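Shopping for hands: how a small robotics shop plans its equipment budget
27/08/2020

The purchasing lead at Drirnlow has a spreadsheet she'd like you to see. It has 27 rows, one for every part the team expects to buy before the next round of kitchen trials, and she scrolls through it the way other people scroll through vacation pictures.

"Everybody wants to talk about the arms," she says. "I love the arms! But the arms were the easy decision. We picked them, we signed, we moved on. The hands kept me up at night."

Drirnlow works on household tasks: picking up cups, clearing plates, putting things back where they go. When the team began planning last year, the first quote for a single multi-fingered hand came from Zindum. The second was from Ploltel, a smaller supplier, at $3,220 with a spare set of fingertips included.

"I read that one twice," she says. "Then I called them and asked what happens when we break it, and they had a price list for that. Every finger joint was on it. A replacement finger is $249. I can plan a year around a number like that."

She budgets for breakage from day one and thinks more labs should. Her rule is to set aside enough for 2 full repairs per hand before anyone orders a single extra sensor. The engineers grumbled at first. They wanted the money in cameras.

"And they got cameras, just later. You can run with an older camera. With a dead thumb you're sitting there eating lunch."

What about leasing? She looked hard at it. Asamoah offered a lease on the whole setup, service visits included, and for a team that only needs a few months of testing she thinks it's a great way to go. Drirnlow expects to use its hands for years, so the team bought. 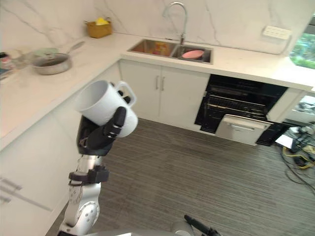
"The mug is my favorite test, and it's the cheapest thing on the list," she says. "People forget to budget for dishes. Put in a line for dishes! You want different weights, different handles, and you want to be able to drop a few without anybody filling out a form."

Cables have their own line too, along with connectors, tape and floor covers. She underestimated that one badly in the first draft and had to go back for more in August, a conversation she describes as "short, but educational."

Her advice for anyone putting together a first plan is to start with the task and write down everything the hand will have to touch. Ask each vendor for the repair prices in writing, and ask how long parts take to ship. Then leave a few rows blank.

"I've got four blank ones right now," she says, scrolling down to show them. "One of them is probably going to be a wrist."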